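How to Wallpaper a Small Room Without Moving Out

Print this page | E-mail this to a friend

Patterned paper is having another good decade, and sooner or later you'll want some. Flowers are the usual choice. They are pretty, and they punish you for every quarter inch you drift.

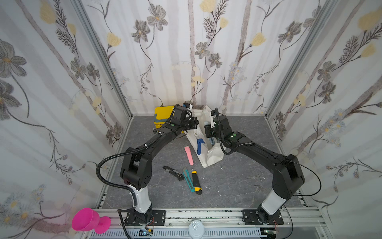
Buy all your rolls at once and check that the batch numbers match. I once went back for a single roll and got a slightly different white, which I now see every morning at breakfast.

1. Strip and wash the walls. Fill the dents, sand them, and let everything dry overnight.

2. Draw a plumb line. Your corners aren't straight. Mine lean like a tired uncle, and the house is only 6 years old.
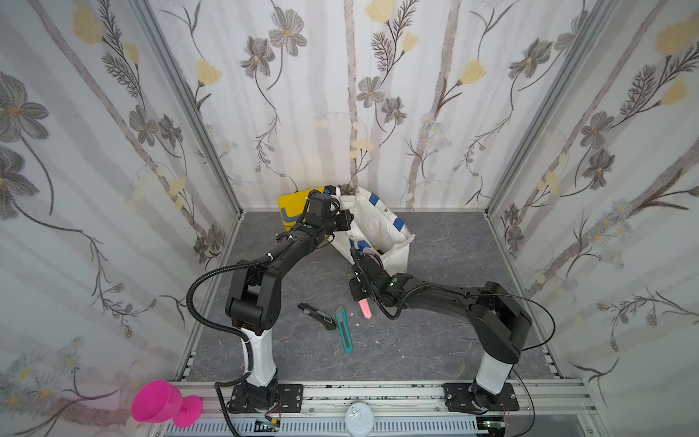
Hang the first strip to that line and work away from it. At an inside corner, cut the strip so it wraps by half an inch, then start a fresh plumb line on the next wall.

3. Smooth from the middle out. Small bubbles usually settle by morning. Big ones won't, so peel back and try again while the paste is wet.

4. Save the leftovers. Roll them, label them with the room, and put them in a fabric bag somewhere dry. 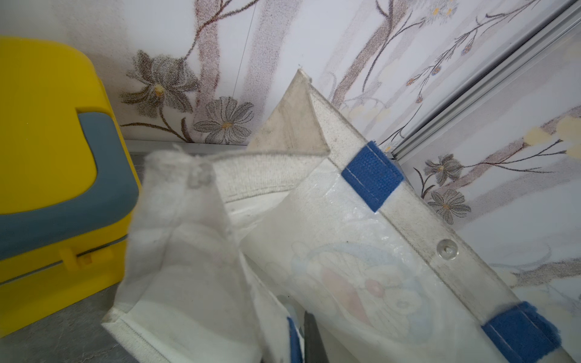

5. Trim last. Use a new blade every strip or two. Blades are cheap and torn tulips aren't.

Comments (2)

Mahnaz Shahbazi: Does the half inch rule hold for vinyl? Mine keeps lifting at the corner.

pasteboy: It does, but you need overlap adhesive where vinyl sits on vinyl. Ask me how many corners I did first.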